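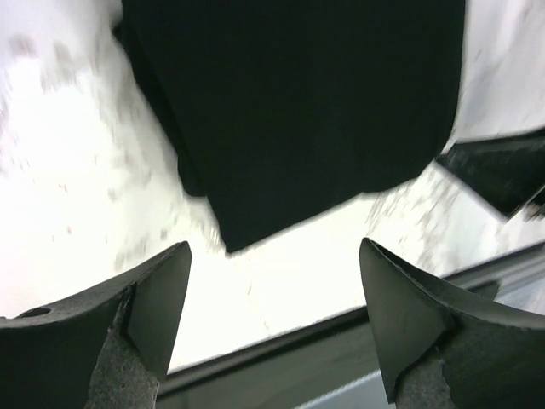 Black on white. Folding, day one.

Leif Hviid
2019-07-20

A thread about folding black laundry, for anyone else who decided at some point that black would make life simpler.

1/ The theory was sound. Buy everything in black, never match anything again, get dressed in the dark. I have been getting dressed in the dark ever since, including at noon with all the lights on.

2/ Black cloth has no inside. You pick it up, you turn it over, and you are looking at the same thing you were looking at before. Seams help if you can find them. Labels help more, but I cut the labels out in May because one of them itched.

3/ (I cut all of them out. One of them itched.)

4/ So the new rule is that black things get folded on the white marble-pattern surface and nowhere else. I used to do it on the bed, which has a charcoal blanket. I once folded a corner of the blanket into a pair of pants and tried to carry the whole lot to the dresser.

5/ On white you at least get an outline. You can see where the thing stops. Whether the edge you're looking at is a hem, a sleeve or the bottom of something else entirely is a question for later.

6/ My friend Guðlaug Frandsen folds for a living, at a hotel, and came over to watch. She said "no" before I had touched anything.

7/ Guðlaug's method, as far as I could follow it: lay it flat, stroke it outward from the middle with both hands, long sides in first, then bottom to top. Don't lift it to check. If you lift it to check you have to start again.

8/ I lifted it to check.

9/ She also says to sort by feel before you fold. Smooth stuff to the left, fuzzy stuff to the right, anything you can't decide about goes on the chair. The chair is now the largest category.

10/ Which brings us to the fuzzy stuff.

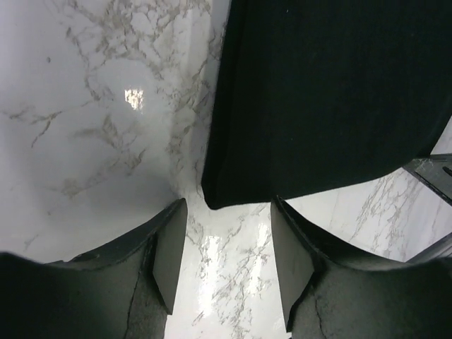
Fuzzy pile. The specks are lint, and there are always specks.

11/ Nothing on earth shows lint like black knit over white marble veining. I could have gone my whole life thinking my clothes were clean. Now I have a bright surface and opinions.

12/ I own a Patura lint roller, 40 sheets. The first sheet comes off in one piece. Every sheet after that comes off as a long spiral, like peeling an orange with a grudge.

13/ There is also a Wodau fabric brush, which was a gift. It works in one direction. In the other direction it puts everything back. There's an arrow on the handle to tell you which is which. The arrow is black, on a black handle.

14/ Someone replied to ask whether I'd considered just buying a gray shirt. I have. I had one. It went in with the rest and came out a member of the family.

15/ Folding order that has held up for me, for the record: big flat things first while you still have patience, then tops, then whatever is left. Socks I no longer fold. They go in a drawer together and whoever is on top gets to go to work.

16/ Brush before folding, too. I did it the other way for ages and was essentially storing the lint in the creases for safekeeping.

17/ Guðlaug wants it noted that she'd do towels first and that "whatever is left" isn't a category. She also took one look in the dresser and closed it again, very gently, the way you'd close a door on someone sleeping.

18/ For the people asking about labeling: yes, I bought a laundry marker. A Rultau, fine tip, permanent, good reviews. I got it home before I thought about the ink color.

19/ It's fine. I use it for the freezer.

20/ Chair update: I folded most of the chair. One item remains that might be a scarf or might be one leg of something. If you left a scarf at my place, tell me what color it is.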